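Robot arms join the server teardown line at Celtico's Wondcombe shop

Feb 5, 2018
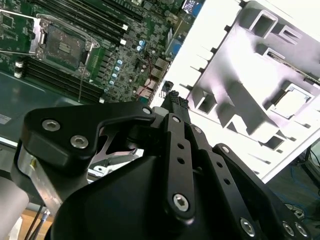

The gripper between a server motherboard and a white chassis tray at the Wondcombe shop.

I've been writing about the refurb business for a good while now, and I've had plenty of invitations to come look at a robot that turned out to be switched off when I got there. So I drove out to Wondcombe in January without huge hopes, and I ended up staying most of the day (and eating somebody else's sandwich, sorry about that).

Celtico takes in retired servers from offices and data centers, strips them, tests the parts and sells on whatever still works. Until this winter every one of those machines was opened and emptied by hand. Now there are 2 arms on the teardown line, set up by an outfit called Thygesen, and the 11 people who work the line have had their days rearranged around them.

The arms get the parts of the job that wear people out. They lift boards clear of the chassis, move the trays along and hold things steady while a person works on them. If you've never pulled a server board, picture trying to get a cookie sheet out of an oven that's slightly too small for it, over and over, up to 6 hours a day. Wrists go first, I was told by just about everyone, and then shoulders.

What the arms don't get is the fiddly stuff. Processor sockets are still strictly for human hands at Celtico, and so are any boards that come in with little repair wires on them. The crew are pretty protective of those! One woman who has been there since the shop opened told me she'd let the arm carry a board across the room all day long, but she wouldn't let it near the pins until it had bought her a coffee.

The way the shift runs has changed more than I expected. It used to be that you took a machine, stood at your bench and saw it through from lid to last screw. People liked that, and a few of them miss it. These days the line is split up, with some folks prepping machines for the arms, some inspecting what comes off, and the rest over at the test benches. They swap places every 2 hours, an arrangement the crew asked for after the first couple of weeks, when the same 4 people kept getting stuck on prep.

I asked about jobs, of course, and so did everybody on the floor back when the plan was first announced. Celtico says it hasn't let anyone go and doesn't plan to. Nobody's pay went down, and the people who trained up for testing got a bump. I did hear some grumbling, mostly that the training was squeezed into the ends of shifts when everyone was already beat, and that the arms set the pace a bit too much. If you fall behind on inspection, the boards pile up and everyone can see it. A slower setting has been added for mornings, and there's talk of letting the inspectors pause the line themselves without calling a lead over. As of my visit they still had to call.

The noise is different too. I'd figured it would be louder, but the arms are quiet enough that you can chat over them, and the radio has come back (the argument about which station is apparently older than the building). What you do notice is people glancing over their shoulders a lot. A couple of them said that wore off after a week or so, and one said it hadn't worn off at all and he'd like the yellow floor line moved back another foot.

Next up is Celtico's smaller shop in Famthorpe, which handles mostly storage gear and has a lower ceiling, so the setup there will have to be worked out fresh. Two of the Wondcombe crew are going over to help with that, and they've already put together a list of things they'd do differently, with the training hours at the top. I've asked if I can come along for the first day, and I'll bring my own sandwich.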